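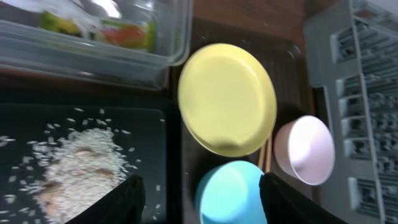 Friday is leftovers night at our place, and it has been since we moved to Staltidbridge. I put out whatever is in the fridge on the big brown tray, rice goes on the side, and everybody fills their own plate.

The vegetables keep fine in a plastic box with a lid. I have two of the same size and I wash them by hand. The dishwasher turned my old ones cloudy in a couple of months.

Rice is harder. It sticks to the spoon, then to the tray, then to the table. My neighbor Nele Strobel told me to wet the spoon first, and that helps some. I also quit serving it from a deep bowl. A small tray with a rim catches most of what falls, and on a black one I can see the grains I missed when I wipe it down.

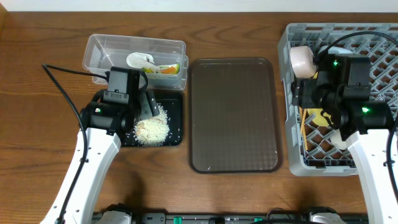
Vegetables in back, rice on the little black tray, dish rack on the right.

The rack stays on the table until the meal is over. I used to keep it by the sink, but then plates piled up in both places. Now clean dishes come out of it and go straight onto the tray.

Cleanup takes me 2 songs on the radio if I start right away. If I wait until morning the rice is like glue and I have to soak everything. Next week I want to try a bigger batch of the carrots, cut thinner.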